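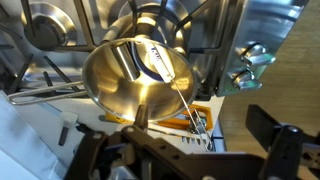

Steel strainer with a looped wire handle, over the stovetop.

Section 2: Setting Up Your Duvlow Sampler for Your First Beat

Welcome, and thank you for bringing a Duvlow home! We know you probably want to start chopping up records right this minute, but please give us a little of your time first, and have your headphones nearby.

1. Set the Duvlow on a flat surface and plug in the power supply. Leave the main volume all the way down for now.

2. Run a cable from your turntable or mixer into the two jacks marked LINE IN. If your turntable has no preamp of its own, you will need one in between (we like the Iliron, but any decent one will do).

3. Press POWER and wait for the pads to stop blinking. The first start takes a while, as the machine is loading the Pekelel drum kit, with 700 sounds to get you going.

4. Hold SHIFT and tap TEMPO, then turn the big knob until the screen reads 70. That's a nice, lazy speed for a first beat, with plenty of room for a verse on top.

5. Play your record, press SAMPLE, and press it again when you have the part you want. Tap any empty pad to keep it there.

Note: Sounds you record stay in memory only until you switch off, so save to a card before you call it a night. Hold SHIFT, tap SAVE, and choose a name.

Caution: Never plug a powered speaker output into LINE IN. It can damage the input, and the Escobedo warranty plan doesn't cover that kind of repair.

To add swing to your drums, turn to Section 3.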